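The fault that reports success

Most of what gets written about robot safety concerns the arm that moves when it should not. The fault I want to argue about is duller. An arm closes on nothing, decides it is holding something, and carries that nothing to a basket with full confidence. No alarm sounds. The log shows a completed pick. The object stays where it was, or lies somewhere it was never meant to be, and the next motion is planned as if the table were clear at that spot.

In February our two-arm sorting cell at Grindmont did this for most of an afternoon. The task is simple: small goods on a wooden bench, picked by either arm and dropped into one of the baskets at the back. The controller is a Menon, the task software is Durer, and both were behaving exactly as configured. The run log for that period holds 2684 pick attempts marked complete. When Ravindran Gounder went through the recordings and checked each attempt against the wrist view, he could confirm 2335.

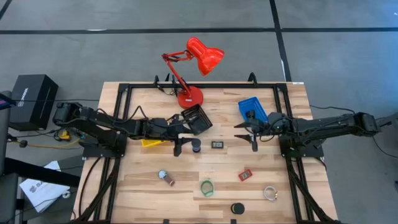

The bench at Grindmont: two arms, three baskets, and a mix of meters, bands and watches.

The mechanism was easy to find once somebody looked. Durer decides that a grasp has succeeded when two conditions hold: the finger motor current has risen above a threshold, and the fingers have stopped before reaching full closure. Both are reasonable tests for a rigid block. They are poor tests for a thin band or a watch strap. A band can fold between the fingers, stop them short for a moment, then spring out during the lift. By that time the check has already passed, and the software does not repeat it.

A second problem sat on top of the first. The left gripper had a worn finger guide that added friction near the end of its travel. With enough friction, the current crosses the threshold and the fingers stall just short of closed with nothing between them. Gergely Csonka measured the stall and found it inside the band that Durer treats as "thin object held." The wear was within the service limit. So was the threshold. Each was acceptable alone, and the two together produced a gripper that could not tell a strap from air.

The usual response is to raise the threshold, and we did that first. It cut the false successes and increased the crushed parts. A current threshold high enough to rule out guide friction is also high enough to bend a bracelet. Anyone who has tuned one of these systems knows the trade, and many sites settle for a value in the middle and write off the rest as noise. I think that is a mistake, and a safety mistake in particular.

Consider what a false success does downstream. The planner removes the object from its model of the bench. The other arm is then free to pass through that space at transfer speed. If the object is still there, it gets hit. If it was dropped on the way, it may be under a basket, against a cable or on the floor in a walkway. In our case one of the meters was pushed off the bench and a technician stepped on it. He was unhurt. The entry went into the maintenance record as housekeeping, and I objected to that word then and still do. 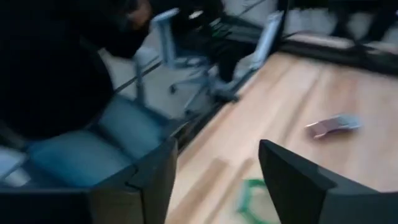
How can an operator tell a false grasp from a real one during a run?
Compare the finger opening at the start of the lift with the opening just before release. If it has shrunk in between, the part has probably slipped out, and the cycle should be stopped and the bench checked by eye.

That comparison costs very little. The position reading is already on the bus at every step, and Durer throws it away after the first test. Gounder wrote a check that reads it again at mid-lift and again above the basket. It does not catch an empty gripper stalled by friction, where the opening never changes, so Csonka added an empty close at the start of each shift. The result is stored as a reference for that gripper on that day. If the reference drifts by more than a set amount, the cell will not start.

There are objections. The extra reads and the added pause above the basket cost around 70 milliseconds per cycle, and the production side noticed. The integrator, Zikotska, pointed out that a wrist camera could do the same job. It could, on a good view. At transfer speed the wrist view is often smeared, and a thin object between dark fingers is a hard thing to classify from it. I would add the camera as a third source and would not let it replace the other two.

We have run 929 picks with both checks active. That is too few to support a failure rate, and I am not going to quote one. What I will say is that a grasp should be treated as a claim that expires. A single test at closure tells you the state at closure and nothing later. Standards for guarding, speed and separation are detailed and well enforced. The requirement that a machine know whether its hand is empty is, at most sites I have visited, left to a default value in a settings file – and the person who last changed it has often moved to another job.

The guides on the left gripper have been replaced. The threshold is back where it started. The maintenance entry still says housekeeping.

Contact the author | Copyright, all rights reserved | Back to top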